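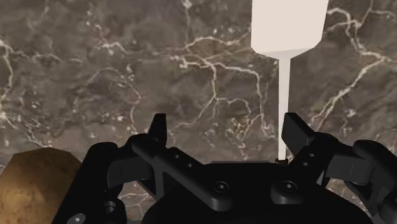 The Nullville Night Swim

Rosemarie Thiele had waited all winter for the lake to warm up, and on Mon 17 July she stood on the dock at Nullville in her mother's old bathing cap and thought, well, finally!

"You're going to freeze," said Pascal, who was already sitting in the rowboat with a blanket around his shoulders.

"I am going to be wonderful," said Rosemarie, and jumped.

Oh, it was cold. It was so cold she shouted a word her mother would not have liked, and then she laughed, because the whole far shore shouted it back at her. The stars were out, every last one of them, and when she put her face down and kicked they broke into pieces all around her.

It was 846 yards to the Dreßler place. She knew because old Dreßler had measured it one February, walking across the ice with a rope and a notebook, and had told everyone in town at least twice. She had tried the swim once before, when she was 23, and had given up at the reeds and been sick in the boat. Pascal had been rowing that time too.

"Left!" he called now. "More left! You're headed for Dalemar!"

"I like Dalemar!"

"It's eight miles!"

She went left. Her arms had found their own pace by then, and the water felt like silk (cold silk, but still), and somewhere past the reeds she noticed that she had passed the reeds. She rolled onto her back and yelled it at the sky. Pascal banged an oar on the side of the boat and whooped like a boy.

There was a lamp burning on the Dreßler dock, and under it a thermos, two cups and a plate of plum cake with a dish towel over it. Rosemarie hung on to the ladder, puffing, her cap down over one eye.

"He said he'd be asleep," said Pascal, pulling in beside her.

Up at the house, a curtain moved.

"Good night, Mr. Dreßler!" shouted Rosemarie. "I'm having two pieces!"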